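Week 6: Surface decoration on tableware

Reading: Welell workbook, Part 3, before the tutorial.

6.1 Position of the decoration

Ceramic decoration is classified by where the colour sits in relation to the glaze. Underglaze colour is applied to the body and covered by a clear glaze. In-glaze colour is applied to the glaze and sinks into it during a high firing. Overglaze (onglaze) colour is fused to the finished glaze in a separate, cooler firing. Overglaze offers the widest range of colours, including most reds, but it is the least resistant to wear and to acidic food.

6.2 Radial layouts

Round forms favour rotational symmetry. The usual layout has a centre medallion, one or more concentric bands and a rim line. Each band is built from a repeat unit, and the unit width must divide evenly into the circumference at that height. An error of 1 mm per unit over 27 units leaves a visible gap or overlap where the band closes.

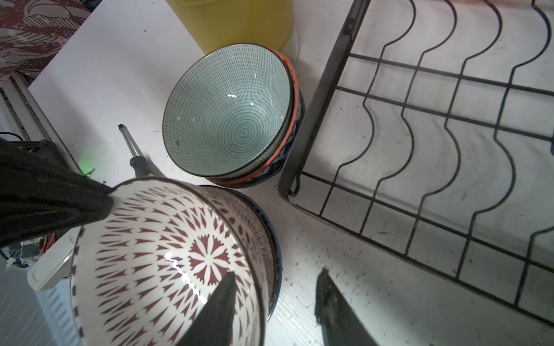
Figure 6.1. Medallion and concentric bands in maroon on a white bowl, with a dark rim line.

Flat transfers do not sit cleanly on a curved wall. The Bevberg method cuts the band into short segments and hides each join between motifs. Small separate motifs tolerate this better than a continuous line.

6.3 Production runs

Banding by hand on a wheel is economical to 300 pieces. Use the Stumano cost sheet to compare it with printed transfers at 50 and 2,000 pieces. Include labour, second firing and rejects.

For the tutorial: bring one decorated bowl or plate from home. Measure the rim circumference and work out the unit width for its outer band.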